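Wednesday, at the guesthouse in Jarton

We arrived after dark, so I write this quickly before I sleep.
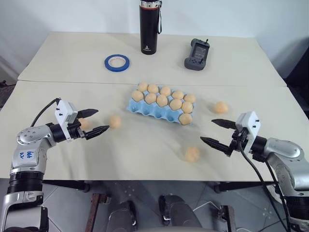
The bus from Vovutdale left at six in the morning and it was full until the last seat. The road follows the river for 95 kilometers, and then it climbs to almost 2000 meters. My ears hurt on the way up. At the top we stopped for tea, and I saw two eagles over the valley — very high, but the driver was sure they were eagles and I believed him.

The Pornthorpe reserve is small and few tourists know it. The ticket cost 19, and the ranger drew the path on the back of it with a pencil. We walked to the MacPherson hut and saw wild goats, one fox, and many tracks in the mud that I could not name. I had hoped for otters. The ranger said they come out in the evening, but the last bus does not wait for otters.

My left boot is opening at the side. I must find glue tomorrow, or buy tape.

The room has number 229, a strange number for a house with two floors. The window looks to the church. Breakfast is from seven. I want to try the lake path if the rain stops — now it is quite heavy on the roof.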